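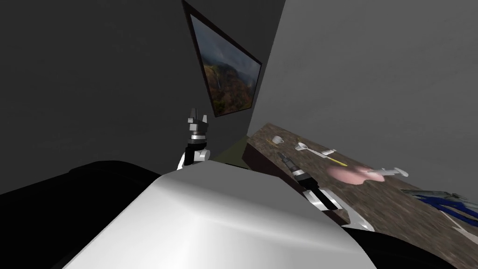 Week 2: Light on rounded things

Light, Surface and Eye, Stollard College evening programme
Notes by Leilani Nakamura

Last week we stuck to flat things: sheets of card, table tops, the side of a box. Turn a flat sheet towards a lamp and it brightens, turn it away and it darkens, and at any one moment the whole sheet is more or less one tone. Today we bend it, and I promise this is where the subject gets good!

Matt surfaces first

Take a matt surface, such as chalk, unglazed clay or a plain plaster ball. Light that lands on it is scattered in every direction. This is why a patch of chalk looks equally bright from the left, the right or straight on. What changes its brightness is how squarely it faces the lamp.

The rule is old and very simple. Imagine a pin stuck straight out of the surface at the spot you care about. We call that pin the normal. The angle between the pin and the direction of the lamp tells you how bright the spot will be:

brightness = strength of lamp × paleness of surface × cosine of the angle

When the pin points at the lamp the angle is zero, the cosine is 1 and the spot is as bright as it can get. At 60 degrees the cosine is one half. At 90 degrees the light only skims past and the spot gets nothing. Beyond that the surface faces away, and we don't let the answer go negative (there is no such thing as less than no light, however hard some of you tried in the last exercise).

Worked example. A lamp gives a reading of 200 on our meter when it shines squarely on a white plaster tile. We tilt the tile so that the pin makes an angle of 60 degrees with the lamp. Ignoring light from the walls, the new reading is 200 × 0.5 = 100.

Now do the same thing in your head for a ball. Every point on a ball has its own pin, and they all point in different directions, so the angle changes smoothly as you move across it. The brightness has to change smoothly as well. That soft slide from light to dark is called shading, and your eye reads it as roundness almost before you've noticed you are looking.

Try this at home: draw a circle and fill it with one flat grey. Draw another beside it and let the grey slide from pale on one side to dark on the other. The first is a disc. The second is a ball, and you will find it very hard to see it as anything else.

Glossy surfaces

A glossy surface does what a matt one does and then adds something on top. Part of the light goes into the material, bounces about and comes out scattered, carrying the colour of the thing with it. The rest bounces straight off the outer skin, like a ball off a wall, and leaves at the same angle at which it arrived. That second part makes the highlight.

Things to know about highlights:

They depend on where you stand. Matt shading stays put when you move your head. A highlight slides. Hold a glazed mug under the kitchen light, shut one eye and sway from side to side. The shading stays painted to the mug while the bright spot skates over it. I have done this in cafés and I recommend it.

They take the colour of the lamp. On plastic, varnish, glaze and wet fruit, the highlight is the colour of the light source, so a red apple under a white lamp has a white highlight. Bare metal is the exception: gold and copper tint the reflection, and that is a large part of why they look like metal.

They follow the shape. On a ball, the highlight of a small lamp is a small round spot. On a cylinder it is drawn out into a line running along the length. On a broad, gently curved form it can run right along an edge, as it does on the white shell at the top of these notes, where the top edge catches the light and the rest falls away to a softer grey.

They are small pictures. This is my favourite! A highlight is a reflection of the lamp itself. Look closely at the shine on a ripe cherry near a window and you may well find the window in it, bars and all, bent round the curve. Still life painters knew this perfectly well and took great pleasure in it.

Sharp shine and soft shine

Why does a billiard ball have a tiny fierce highlight and an eggshell only a vague one? The answer is roughness, on a scale too fine to see. A polished skin is like one mirror. A rougher skin is like thousands of tiny mirrors, all tipped slightly different ways. Each of them catches the lamp at a slightly different spot, so the reflection spreads out and grows dimmer as it spreads.

Keep the last part in mind when you draw. Beginners often make a broad highlight just as bright as a small one, and the result looks like a patch of white paint. If the shine spreads, turn it down.

In class we used a simple recipe for this. Work out the angle between the direction of a perfect bounce and the direction of your eye, take its cosine, and raise it to a power. A high power gives a small tight spot and a low power gives a wide one. It isn't proper physics, it is a handy curve that happens to look right, and people have got a great deal of use out of it.

Worked example. The cosine is 0.9. With a power of 2 the result is 0.81, so there is still plenty of shine at that spot. With a power of 50 the result is a little over 0.005, and the shine has all but gone. Same spot, same lamp, and a completely different material.

Light from everywhere else

So far the room has had one lamp and nothing in it. Real rooms have walls, ceilings, floors and people in bright jumpers. Light bounces off all of them and creeps into the shadows. Put a white egg on a sheet of red paper and look at the underside: it glows pink. Swap the red paper for black and the underside sinks.

This also means that the darkest part of a rounded object is often not at its far edge. It tends to sit in a band just past the point where the lamp stops reaching, with slightly paler tones beyond it where light comes back from the table. Drawing teachers call this band the core shadow. Find it, and your spheres will stop looking like stickers.

Where the eye gets fooled

Shading alone is ambiguous. A bump lit from above and a hollow lit from below can give exactly the same pattern of light and dark. Most of us settle the matter by assuming the light comes from overhead, a sensible guess for creatures who live under a sky. Turn a photograph of craters upside down and many people see a field of domes.

Benedikt Thiele asked in the seminar whether lying on your side changes the effect. What a good question. It seems that both the direction of the head and the real direction of "up" play a part, and the head usually has the stronger say. Do try it with the crater sheet before next week and bring your results.

Gloss can be fooled too. Take a picture of a shiny vase and move the highlight to a place where it doesn't fit the shading. The vase stops looking shiny and starts looking matt with a pale mark on it. The same bright pixels, in the wrong spot, are read as paint.

Words to learn

Normal: the direction pointing straight out of a surface.
Matt (or diffuse) reflection: light scattered evenly in all directions.
Mirror (or specular) reflection: light that leaves at the angle at which it came in.
Highlight: the mirror reflection of a light source.
Core shadow: the darkest band on a rounded form.

For next week

Find two objects of similar shape and colour, one matt and one glossy. Put them side by side under one lamp, turn off everything else and draw both in pencil. Mark the lamp's direction with an arrow, and label the highlight and the core shadow wherever you can find them.

Then move your chair a step to the left and write down what changed and what didn't.

Sketches go in the folder by the door before the session on Tue 15 February. Shadows and their edges are next, so bring a torch if you have one.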